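Tidying with a robot: snagged sheets, trailing cables and a hand that wouldn't let go

Last updated in May. Filed under Bedrooms, Safety.

We have used a robot for picking up soft toys for long enough now to have had one proper fault with it. It took hold of a toy and a fold of the fitted sheet together, pulled, and then stopped with its hand shut. No one was hurt and the sheet has a small tear near the corner. These tips come out of that afternoon and the things we changed afterwards.

The job itself is simple: soft toys off the bed, into the basket.
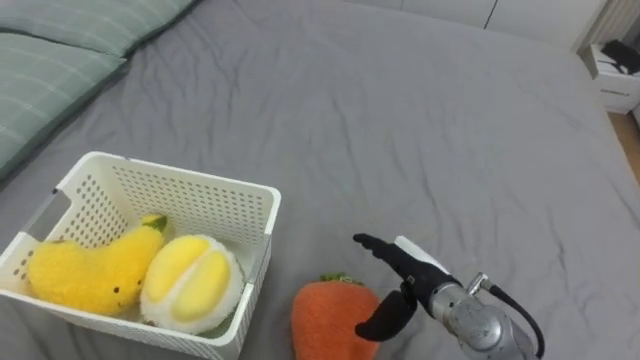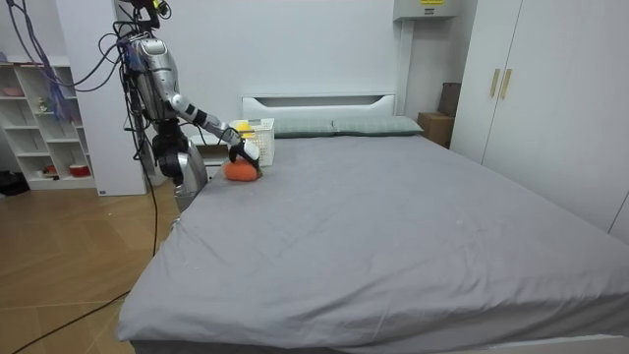
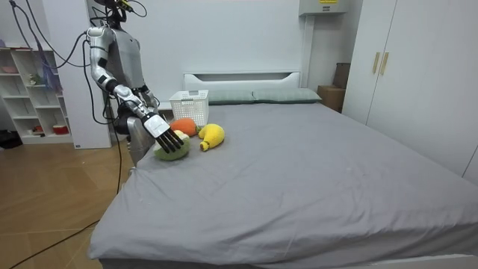 Corina Strebel wrote in to say that she had the same trouble with a duvet cover, and that pulling the cloth away by hand was the worst thing she could have done. The fingers tightened, and she had to cut the cover to get it free. Her advice is to stop the machine first and leave the cloth alone until the hand has opened. We agree with all of that.

If the hand grips the bedding

Press the stop button before you touch anything. Don't use the pause on the app. On ours, pause holds the arm where it is but keeps the hand squeezing.

Stand to the side, away from the elbow. When the power goes off the arm may drop, and a mattress only softens that if the arm is over it.

Open the hand with the manual release. Read up on where it is before you need it. Ours was under a cap that had never been taken off, and it took 15 minutes to find.

Ease the cloth out from the palm side, towards the fingertips. If it has caught in a finger joint, don't tug. Turn the joint back by hand a little at a time until the threads come loose.

Check the joint for lint and broken thread before you switch on again. A pair of blunt tweezers and a torch will do.

Getting the sheet ready

A loose sheet was the cause of our trouble. The elastic had gone at one corner and the fabric rode up into a ridge, and the hand treated the ridge as part of the toy. Sheet clips that run under the mattress cost very little and have cured it. Smooth the middle with the flat of your hand before each run.

Tuck in anything with a fringe, a ribbon or a buttonhole. Crocheted blankets should come off the bed altogether. Vinzenz Aigner tells us he puts a plain flat sheet over everything for the job and takes it off again at night — more washing, but he has had no snags since.

Toys that cause trouble

Long pile and loose knitting are the usual culprits. Snip hanging threads and sew down any leaf, ear or stalk that has started to come away. Bead eyes should be sewn on firmly, with a double thread. One that comes off in the bed is a choking risk for a small child, robot or no robot.

Spread the toys out if you can. When two are touching, the hand sometimes closes on both and drops one halfway. That isn't dangerous, but it can end with the arm going back again and again for a toy that has rolled off the far side.

The basket

A light plastic basket slides on a made bed. If the hand catches the rim, the whole thing comes with it. A square of non-slip drawer liner underneath holds it well enough. We cut ours from a kitchen roll of the stuff and it stays put until it gets dusty, when it needs a rinse.

Keep the basket within easy reach of the arm. At full stretch ours gets shaky and the toys land on the rim. We had the basket 80 cm away to begin with and moved it in by a hand's width or two until the misses stopped.

Cables

Trailing cables worry me more than the hand does. Run them along the wall where you can, and use a flat floor cover where they have to cross a walkway. Nothing should pass under the bed legs. Look along the whole length for flattened places once a month, and replace a cable that has one. Tape over the damage is no repair.

Leave enough slack for the arm to reach its furthest point. Move it there slowly by hand, with the power off, and watch the cables at the shoulder and wrist as you go.

Before you switch it back on after a fault

Write down what happened and the time of day. The repair people asked us for both, and we had to guess.

Do one run at the slowest speed with a single toy, and stay in the room with your hand near the stop button. If it grips late, lets go late or makes a new noise, switch it off and ring for service.

Keep children and pets out until that run is finished. A cat on a warm bed doesn't move for anyone — shut the door.

Mending the sheet

Small tears in jersey can be closed from the back with a ladder stitch and matching thread. Wash the sheet first, as it may shrink a little more around the hole. Ours is back in use, with the mended corner at the foot end.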